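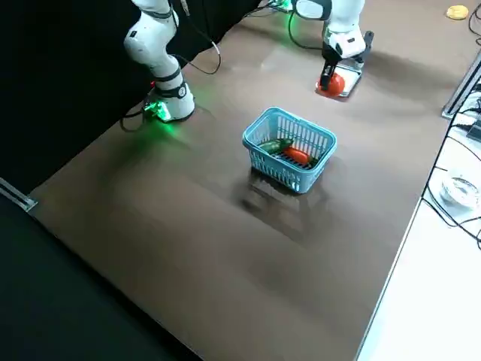 To: robotics-club list
Subject: Re: sorting task, what counts as a finished run?
Date: 26 February 2024

> Two questions before we commit to the sorting task for the Flostdale meet.
> First, does a run count if the tomato ends up on the tray but the arm
> bumped the basket getting there? Second, are we using both arms or only
> the right one? The rule sheet says "one or more manipulators" and that
> doesn't help. I would like this settled before the next lab session, as
> my group has to write the scoring script.
>
> Also, did anyone order the spare finger pads from Puvetti?

Taking these in order.

A bump is fine as long as the basket stays inside its tape marks and nothing falls out. I asked the Flostdale organizers and they gave the same answer. If the basket leaves the marks, the run scores zero, even with the tomato on the tray.

Both arms, but not at the same time for the first round. The right arm does the tomato. The left arm stays parked until the tomato is released, then takes the cucumber and the carrot. We can try overlapping moves in April if the basic version holds up.

For the scoring script, please log each item separately – picked, carried, placed. The Rawashdeh team only logged whole runs last year and had no idea which step was failing. We have 16 practice runs planned and I want all of them in the same format. Put the files in the Grinulano folder on the shared drive, not in your own.

On grip force: start at the low setting. The tomato is the soft one, and the value that suits the carrot is too high for it. If you change the setting, write it on the sheet by the door and put it back when you leave.

The finger pads are ordered. Puvetti quoted 12 days, so work with the current set until then and don't peel the edges.

Lab is room 774, same as before. There are 13 people signed up and two arms, so please keep to your slot. Bring your own laptop charger.

Last updated: 26 February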